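Ticket 358 -- gripper width drifts between left and right hand on two-handed demos
Opened by: Adi Liew
Project: Trestiro
Status: open, waiting on rerun

Hi all, sorry, this one's long. Short version: my policy trained on the two-handed set closes the right jaw too early, and I'm pretty sure the method is fine and the width signal isn't.

What I'm running: the Mellier pipeline with the default settings, 2580 demos, both hands recorded at once. We read jaw width from the wrist view and feed it in as part of the state. Single-hand tasks train great! Two-handed ones look good until the pull, and then the right side clamps down before it gets there.

Things I tried, in order:

- Retrained with a new seed. Same thing.
- Swapped the time sync for the one Sonia wrote. The lag between hands went down to 17 ms (yay) but the early close stayed.
- Dropped width from the state completely. The early close went away, but now it fumbles anything thin, so that's no fix.
- Played back 5 bad rollouts next to their nearest training demos. This is where it got interesting -- the recorded width goes flat right when the jaws get near the object, and in the video they're clearly still moving.

Fakhoury asked on Wednesday if it could be the filter. I turned the smoothing off and the flat part got shorter, roughly half. So the filter makes it worse but didn't start it.

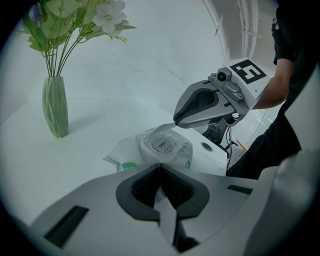
Thin, soft stuff is where the width number matters most, and that's why the wipes task is my test case now. A wipe is next to nothing between the pads, so a small error in width is the whole grasp. Look at the sheet stretched between the lid and the jaw tip: the other hand's view has a clean look at that jaw and at the square marker on top of the gripper. So my plan is to estimate the right jaw from the left view whenever the marker is visible, and fall back to its own camera when it isn't.

Could somebody with access kick off the relabel job for the wipes folder? I'll retrain overnight and post the curves. Please leave the old labels where they are -- I want to compare the two.

Adi

Contact the help desk | Copyright Trestiro project | Back to top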